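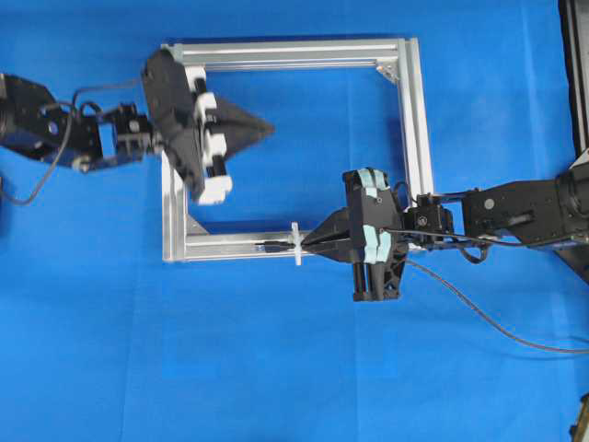 March 18, 2025

So the base for the plant stand is finally something you could call a rectangle! I've been carrying this thing around in my head since the Calent order showed up, and today I got the rails laid out flat on the blue cloth (the big one, the one I swore I'd iron and never did). I went with silver aluminum extrusion in the end, the kind with the grooves down the sides, and I love it more than I expected to. Those little triangular brackets tucked into the inside corners make the whole business look like it came from a real shop – Evaristo will say I'm showing off, and fine, I am a bit.

Fidelina called in the middle of all this to ask if the stand would hold her monstera. I said yes before thinking. Then I went and weighed the pot on the kitchen scale, and it's 454 grams empty, so who knows what it comes to with soil and that enormous plant in it. I'll ask Lucian, he always has opinions about load.

The long rails are 700 mm, so it should slide in under the window with a finger's width to spare on the radiator side. I measured that gap 3 times and got a different answer each time, so I wrote down the smallest one and went to make tea. Still need 11 more of the T-nuts, the drop-in ones. Josidano had them cheaper last week and of course I didn't buy any then. Typical me.

Lunch was leftover noodles from Trịnh, cold, standing up. Đức sent a picture of his shelf, which leans, and he's thrilled with it, and now I feel better about everything in my apartment.

Things I keep forgetting: rubber feet (the floor!!), the longer hex key that Ngân borrowed in the fall, and something for the top. I was set on glass, then cork, and tonight I'm back to plain pine boards – oiled, no stain. Fidelina wants it painted green. It's not her stand, but it is her monstera, so we'll see. Uprights tomorrow if my wrists are up to it.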